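Call for Participants: Drafting Group on Recording Practice for Manual Tabletop Tasks

Hendier is seeking participants for a drafting group that will revise its internal practice document on recording human hand work for robot training. The current version was written for bench assembly and does not deal adequately with small household items. The revised version will apply to all Hendier recording sites and to contractors working under the Brostuvance project.

The group will have 5 members. Work begins in August and runs for 8 weeks. Meetings are held remotely and last 90 minutes. Members are expected to read drafts beforehand and submit comments in writing.

Scope of the revision

The document covers head-mounted recording of single-person tasks on a counter, desk or table. Typical tasks are sorting, gathering, inserting into a holder, and returning items to a container. It does not cover recordings with more than one person, powered tools, or food preparation.

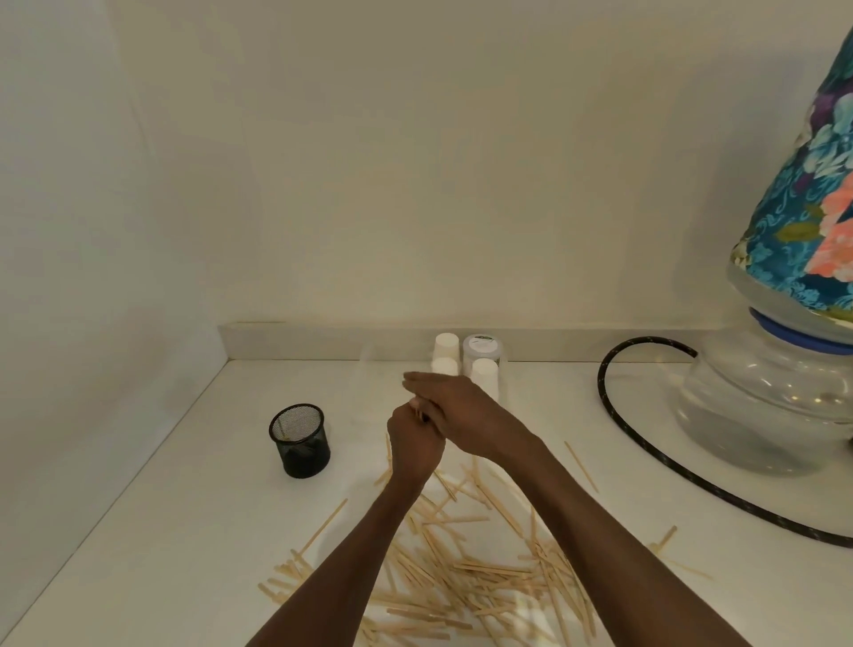 The main open points are the following.

Start and end conditions. The current text requires a "defined initial state" without saying how loose items are to be distributed. The group will decide whether a scattered start must be repeatable or only bounded by area.

Occlusion. One hand passing over the other is common in fine work. Annotators at Warrier and at our own site label these intervals differently. A single rule is needed, including the minimum visible portion of an object for a grasp label to be kept.

Background items. Lamps, cords and containers that play no part in the task may remain on the surface. The draft must state when they are to be listed in the session record and when they are to be moved out of reach.

Privacy and consent. Participants must be able to withdraw a recording after the session. The present withdrawal form refers to a retention schedule that has been replaced.

Who should apply

We are looking for people with direct experience in at least 2 of these areas: demonstration recording, annotation of hand and object contact, workplace safety review, technical standards writing, research ethics review. Applicants who have worked as recording operators are encouraged to apply. No degree is required. Good written English is necessary, as all drafting is done in a shared text.

Members are paid per meeting and per completed review. Current employees of Cukeck may apply but must declare this, as Cukeck supplies annotation software to the project.

How to apply

Send a short statement (one page at most) naming the open point you would most like to work on, along with a list of relevant work. Samples of procedures or labeling guides you have written may be attached if you are free to share them.

Applications are reviewed by Anju Bajpai and Arturo Guerra. Questions about scope go to Morena Russo, drafting coordinator. Questions about payment and contracts go to Sushil Kaushik.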